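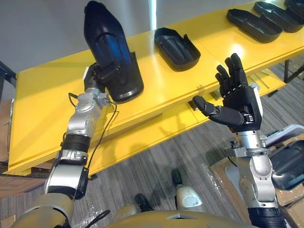 MINUTES — CANTHORPE SITE OPERATIONS MEETING

Held in the upstairs meeting room, Canthorpe, October. Meeting opened at 1:30 p.m., directly after the Rarkham demonstration.

Chair: Operations Manager
Minutes: Sekar Pangaribuan, Production Planning
Present: Packing Lead (days), Packing Lead (evenings), Maintenance Supervisor, Safety Coordinator, Quality Technician, Purchasing
Visitors for items 3 to 6: two engineers from Rarkham
Apologies: Site Accountant

1. Minutes of the last meeting

Accepted with one correction. Under "Dock door," the line should say the spring was ordered, and the minutes had it as fitted. It has since been fitted.

2. Matters arising

The label printer on the second packing bench is still dropping characters at the end of the line. Maintenance has cleaned the head and will try the spare ribbon from the office before calling the service company.

The request from evenings for a second pallet jack was approved. Purchasing is waiting on a delivery date.

Hakim: this is the site name for the shell handling project, and a few people asked why it keeps showing up on the planning sheet. The project covers the step between the molded shells arriving from Foter and the shells going into the packing line. It includes the racking, the tables and the inspection lamp as well as any robot. The robot is one option under Hakim. No order has been placed.

3. Demonstration by Rarkham

The demonstration ran from 10:00 a.m. until shortly before noon. Staff came up in small groups so that packing could stay open, and 14 people from the floor saw it.

Rarkham brought its two-armed robot with five-fingered hands and worked it at the long yellow table. Shells were laid on the table with the hollow side up, in the same way they are laid out downstairs. The robot was asked to pick up a shell, raise it, turn it upright and put it back. Rarkham said at the start that an engineer would be steering the arms for the first part of the morning and that the later part would run without steering.

The steered part went well. The left hand took the shells by the wide end, fingers around the lower edge, and held them up with the narrow end at the top. The Quality Technician said that was a better place to hold them than the middle, where finger marks show most on the gloss. Rarkham had not picked the wide end for that reason. The lip gives the fingers something to close on.

The part without steering was slower and less even. The robot lifted shells that were square to the table edge without trouble. When a shell lay at an angle it often stopped and started its reach over again, and twice the engineers stepped in and moved the shell by hand. One shell was dropped onto the table from a low height. Quality looked it over afterward and found a scuff on the rim. It has been scrapped.

The two-handed move was shown last. The robot held the shell in the left hand and brought the right hand over to steady it before setting it down. The packing leads thought this was the most useful thing they saw. At present a packer does it many times a shift, and it is the part of the job people complain about in their wrists.

4. Questions from the floor

Notes taken during the visit by Sekar Pangaribuan. Answers are Rarkham's unless marked.

How fast is it? On the unsteered run, Rarkham expects 216 shells in a shift with the software as it stands. The current daily plan for the line is 1,171. The Operations Manager pointed out that the plan is for the whole bench and that the robot would be working beside people, so the two numbers should not be set straight against each other. The evening lead asked that both go in the minutes anyway.

Does it walk? It stands on two feet and can walk, but it was not asked to walk here. Rarkham would rather keep it in one place at a table for a first trial.

What happens if someone reaches in? The engineer holds a stop button whenever the robot is powered. The arms slow down if they meet resistance. The Safety Coordinator asked for this in writing, with the force values, and Rarkham agreed.

Can it see a scratch? No. It can be given a camera check, but Rarkham has not built one for glossy black parts and did not want to promise it. Reflections from the ceiling lights are the main difficulty.

What about the cable? A thin black cable hangs in a loop from the left wrist along the outside of the arm. Maintenance asked whether it could catch on racking. Rarkham said it can be clipped closer to the arm and that this would be done before any trial.

Will it replace anyone? Answered by the Operations Manager. There is no plan under Hakim to cut the headcount on packing. The evening bench has been short since the summer and the idea is to cover the lifting there first. The day lead asked that this be said again at the floor meeting, to everyone, and the Operations Manager agreed.

Can it work with gloves on? Rarkham has thin covers for the fingers. They were not brought along. Quality would want them used on any shell that goes to a customer.

5. Room and safety

The Safety Coordinator raised the state of the room. Bubble wrap from the unpacking was lying on the carpet close to the robot's feet and the boxes. It should have been cleared before the first group came up. For any further visit, packing material is to be picked up before power is switched on, and the boxes are to be stacked somewhere else — the hallway closet has space.

Carpet is not a fair test of the shop floor. Rarkham said the robot stood steadily on it, but the concrete downstairs has a slight fall toward the drain, and the engineers would like to measure it. Maintenance will show them where.

The table was liked. It has a shelf underneath, which the packing leads would use for empty liners. Maintenance noted the seam across the top and wants to be sure a shell sliding over it does not pick up a mark. Quality will try it with scrap shells.

Viewing line: tape was put down for visitors to stand behind. Most people did. Two stepped over it to get a better look at the hands and were asked to move back. A rope or a low barrier would be better next time.

6. Discussion

Rarkham offered a trial of seven weeks on the evening bench, with one engineer on site for the whole of it. The robot would be on loan. The site would supply the table, power, and scrap or second-grade shells for the first part of the trial.

The day lead was in favor but wanted it on evenings only, away from the busiest hours. The evening lead was in favor of the trial and less sure about the timing. The bench is already behind, and someone will have to lay out shells for the robot before it saves anyone any lifting. She asked for an extra pair of hands during setup. The Operations Manager said that was reasonable and would look at the rota.

Quality asked that no shell handled by the robot be shipped until the finger covers have been tested. Agreed.

The Maintenance Supervisor said the unsteered work was weaker than he had hoped after reading the brochure, and that he would want to see shells at odd angles handled properly before spending money. Rarkham did not disagree. The engineers asked to take a box of scrap shells back with them to practice on, and this was allowed.

Purchasing asked whether Foter could deliver the shells all facing the same way in the carton. At the moment they come nested, and they end up on the table however the packer sets them down. If they came in a fixed direction, the angle problem might mostly go away, with or without a robot. Purchasing will ask what it would cost.

Visitors were thanked and left the meeting at 2:40 p.m.

7. Decision

The meeting supports a trial in principle, on the evening bench. The decision is put off until the written safety information has been received and the Site Accountant has seen the loan terms. Nothing is to be signed before then.

8. Actions

Sekar Pangaribuan — send these minutes to Rarkham, items 3 to 6 only. Add Hakim to the floor meeting agenda.
Safety Coordinator — get the stop and force information in writing. Find a barrier.
Maintenance Supervisor — floor measurements with Rarkham. Label printer.
Quality Technician — test the table seam with scrap shells. Write down what finger marks are acceptable, with samples.
Purchasing — ask Foter about carton direction. Chase the pallet jack.
Operations Manager — evening rota during setup. Speak at the floor meeting.
Packing Leads — collect comments from people who saw the demonstration, and from those who could not leave the line.

9. Any other business

The day lead asked whether families could see the robot if it comes back. The Safety Coordinator would rather wait until there is a proper barrier. To be raised again if the trial goes ahead.

The coffee machine upstairs is leaking from the tray. Please empty it after use until the new one comes.

Meeting closed at 3:10 p.m. Next meeting at the usual time, same room.

Related items
Canthorpe operations meeting: previous minutes
Hakim: project outline and table layout
Rarkham visit: notice to staff
Foter deliveries: carton and pallet guide
Packing bench: glove and handling rules

Last updated: October, after corrections from Quality and Maintenance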